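Thursday, May 28, 2026

The laundry corner, second attempt

I wanted to write this post in November already, when we moved to the flat in Pokcombe and I still believed the laundry corner would be finished in one weekend. It took much longer. Now it is nearly good, so I write down what I did, mostly for my sister, who asked me twice, and for myself when we move the next time.

In the old flat the washing machine was in the cellar and I shared it with the other tenants. You carried everything down, you carried everything up, and between these two trips there was no need to think about where the clothes lie. Now the machine stands inside the flat and suddenly I had dirty things on the floor, clean things on a chair, and one pile in the hallway about which I was never sure.

My first idea was to buy a tall cabinet. I found one at Skultley and measured the wall three evenings in a row, hoping to get a different result. It was 36 inches wide and my free space is less than that, because the bathroom door opens to the same side. So no cabinet. I was a little sad, it had very nice handles.

The second idea was plastic boxes, the kind which you can put one on the other. I had them for two months. The problem with stacked boxes is that you always need the bottom one. Also mine had sharp edges and pulled a thread from my gray sweater, and after this I gave them to my neighbor, who keeps potatoes in them and is very satisfied.

What I use at last are baskets. I bought the white wicker one from Hajdu, a small shop near the bus station that sells baskets, brooms and a surprising amount of rope. It is a rectangular one, more like a tray, with a thick braided rim. I looked first for a deep one, but the lady in the shop told me that in a deep basket people forget the socks until summer. She was right. In a low basket everything is in front of your eyes, and when it is full, I have to fold. There is no place to hide anything.

My order of work is now like this. I put the basket close to the door of the machine before I open it. I take out the small things first, then the big ones. When I started with the sheets, they always took a sock with them to the floor, and a wet sock on my floor collects everything that is there. At the end I put my hand inside and go one time around the drum. I also look at the rubber ring of the door, where the small cloths like to stay.
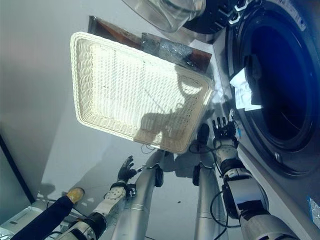
Kitchen cloths and napkins I wash separately from clothes, hot and with little powder. I used too much powder for years. My mother measured it with a coffee cup and I copied her without thinking, and the towels became stiff like cardboard. With half of it they are softer and I cannot see any difference in how clean they are.

For cleaning the wicker I use a soft brush and a damp cloth, and then I leave it near the window until the next morning. I read that white wicker becomes yellow if it stays wet. Mine is still white, but I have it only since spring, so please ask me again in a year.

Two things are not solved. I don't have a good place for the drying rack, it is a Calteck model which folds flat but has feet that stick out, and I hit my toe on it almost every week. And I would like one more basket in the same white for the ironing. Hajdu had only brown ones last time. I will go again on Saturday and ask if they can order it.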